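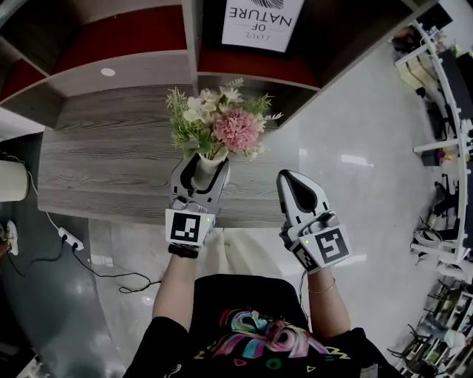
October, vase task, Wisum room

Carried on with the flower vase set using the hand-held pair. Count for the Zwahlen batch stood at 1,228 this morning and is 1,398 now, not yet checked for dropouts. Grasau wants both grippers logged even when one side does nothing, so please don't trim the idle hand out of the episodes.

Technique that works for me: left hand takes the vase by the neck, low enough that the leaves stay out of the fingers. Close slowly, wait a beat, then lift. If you grab and lift in one motion the demo looks fine but the policy learns to yank. Saw that on the Jondholm arm last month – it closed while already moving up and knocked the vase over on 8 starts.

Keep the marker blocks facing out. When I turned my wrist inward to clear the flowers, tracking on the left side jumped for 2 episodes. Both are flagged.

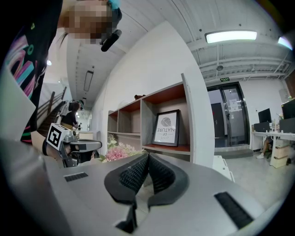
Going in from farther back helps with this too, elbows wide and the two tools well apart. It feels slow and it is tiring on the shoulders. I was stopping for a rest every twenty minutes by the afternoon.

Start position is still too loose. I have been putting the vase down wherever it was convenient, and most of the starts are probably bunched on one part of the table. Next session: work through the far side and the corners first, then swap hands.

To do: recheck gripper width calibration on the left, rename the morning folder (wrong task label), send the flagged list to Grasau.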